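FOR IMMEDIATE RELEASE
Jul 3, 2018

Pramen Introduces Pine Table and Wire Bowl Stand for Small Kitchens

Pramen, the maker of household furniture, announces a new line of kitchen goods for small homes. The line opens with a solid pine table and a thin black wire stand that holds a single bowl on its edge. Both will be sold through Savex stores and through the Diso home catalog.

The line is named Szczepańska, after the street where Pramen opened its first workshop. It was prepared over two seasons and shown to store buyers in June. The first delivery consists of 400 tables and 500 stands. A second delivery is planned for the fall, when the company also expects to add a bench and a wall shelf made from the same wood.

The table is made for daily use in a room where cooking, eating and paperwork often share one surface. Its top is pine, left in a light color so that the grain and knots remain in plain view. Pramen does not sort out boards for having knots. Each top is put together from the boards at hand, and the pattern of one table will differ from the next.
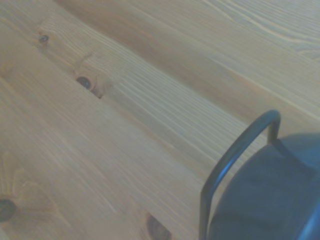

Will the knots in the wood weaken the table?
Sound knots have no effect on normal kitchen use. Every board is checked before it is joined, and any board with a loose knot is set aside. Small surface checks near a knot are common in pine and are covered by the same guarantee as the rest of the top.

Pramen recommends wiping the table with a soft, damp cloth and drying it along the grain. Strong cleaners should be avoided. Pine is a soft wood and will take marks from knives and heavy pots, so a board or a mat is advised for cutting and for hot dishes. Owners who wish to renew the surface may sand it lightly by hand and apply a clear oil. The color of the wood will deepen over time, more quickly in a room with strong daylight.

The wire stand was designed to go with the table. It keeps a small bowl upright on its edge, either on the table or on an open shelf, and takes up less space than a bowl set down flat. Customers who took part in the home trial used it in two ways - to display a favorite bowl between meals, and to keep a rinsed bowl off the tabletop. 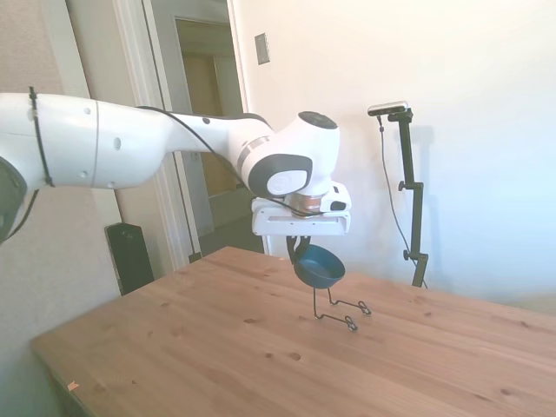 The stand is intended for small, round bowls of ceramic or glass, up to 20 ounces in capacity. Wide serving bowls and bowls with handles should not be placed in it. The bowl is lowered from above, bottom edge first, and then allowed to lean back until it settles. It should be lifted out the same way, by the rim, without pulling the stand along the table. Bowls are not included with the stand and may be bought separately at Savex stores.

Before the line was approved, Pramen placed the table and the stand in 19 homes for a trial period. Households were asked to use both pieces as they would any others and to return a short written report. As a result of these reports, the company made the feet of the stand wider and rewrote the care sheet, which now has a separate section on water rings. The height of the table was left as first drawn.

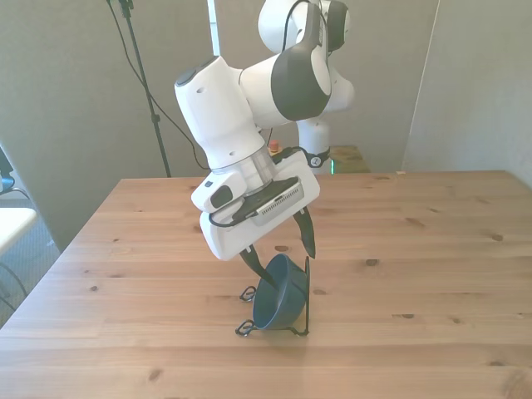

One trial household wrote that the stand had been moved from the table to the windowsill within a week and had stayed there, holding the breakfast bowl, and that a size for dinner plates would be welcome. Pramen has passed this request to its design office. A plate stand is under review, and no date has been set.

The table is delivered flat, with legs, bolts and a wrench in the same carton. The stand needs no assembly. Both pieces carry a two-year guarantee against faults in material and workmanship. The guarantee does not cover scratches, stains or changes in the color of the wood.

Prices will be posted in Savex stores and printed in the next Diso catalog. Orders from hotels, guest houses and rental agencies are handled directly by the Pramen sales office, which can also supply samples of the finished wood on request.

Press contact: Pramen, Communications Office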